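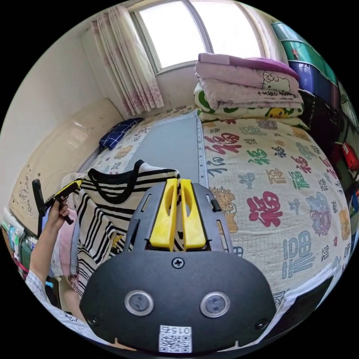 Thursday, sometime after lunch

So I finally did the bedroom. I have been walking past that door since the start of May, telling myself it was fine, it was only laundry, laundry isn't dirt. Then this morning I went looking for one sock and gave up and wore a pair that belongs to my brother, and that was that. I put the kettle on, opened the window, and started with the bed.

The fu quilt is back out, by the way! I love that thing so much. Mom hates it on a bed (she says good fortune belongs on a door and I'm going to sleep on all my luck and flatten it) but it makes me happy, all those characters in all those different hands, the red ones and the green ones and the purple ones. I tried to pick a favorite once and couldn't. There's a big red one that I always end up smoothing flat with my palm, like petting a cat.

Shirts first. I had the striped one with the black collar laid out on the quilt and I did the fold Nayeli Quintero taught me back when we shared the place in Kerkville. You put it face down, sides in, sleeves back, then bottom up to the collar, and it's supposed to stand up by itself on the shelf. Hers do. Mine lean. She worked one whole winter at a clothing store and can do a shirt in the time it takes me to find the shoulders, and she'd sit on my floor doing my laundry and talking about her sister's wedding and I'd just hand her things. I miss that a lot, more than I expected to when she moved to Navarro. I sent her a message halfway through the pile that just said "sleeves before or after??" and she sent back a voice note 6 minutes long, which had the answer in it somewhere near the end. (After.)

Then I got sidetracked, of course. Found the Parnico catalog under the bed and sat down with it and decided I need a set of drawers that costs 215 dollars. I do not need it. I need to own fewer striped things. Why do I buy stripes? I go into a shop wanting something green and come out with stripes.

Anyway, blankets. 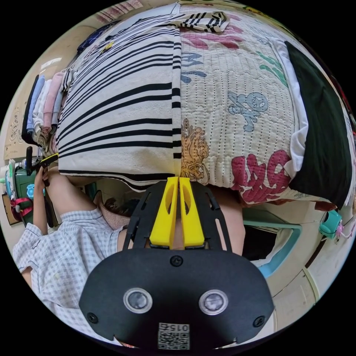 2 min read

The blankets are the part I always put off. They're too big for me, my arms aren't long enough, and every time I get two corners together the other two have slid off somewhere. The cream one with the black stripes is the worst for it, it's a lovely blanket and it folds like a wet tent. I got it into something close to a rectangle and called it done.

The cartoon quilt went better. I keep thinking I should pass it on to somebody's kid, with the tiger-ish guy and the little blue creature and the big letters all over it, and then it gets cold and I pull it over my knees and decide the kid can wait. It has been on every sofa I've ever owned! It came with me on the bus to Dralarell when I had that awful sublet with no heating, and I wore it like a cape to make toast. So no, it's staying.

The pink knit thing I still haven't decided on. I moved it from one spot to another spot, then to a third spot, and each time I felt like I'd accomplished something. It's soft and I like the color and I have not worn it once this year. Maybe Nayeli wants it. Maybe I'll mail it to her with a note and she'll mail it back, we did that with a teapot for ages.

The clothes on the shelf are stacked up now, the black and the light blue and the white and the pink, and I'm trying hard not to pull one out of the middle. That's how it always starts. I want the shirt that's third from the bottom, I yank it, and by evening the whole stack is on the floor again and I'm wearing the shirt.

Ten at night now, adding this in bed. I ate noodles standing up and called Mom, who asked whether the quilt was on the bed and I said no. It is on the bed. I'm under it.

Sock still missing. Tomorrow I have to call the dentist and take the library books back, and I want to look at the closet, only the top shelf, I'm not touching the floor of it.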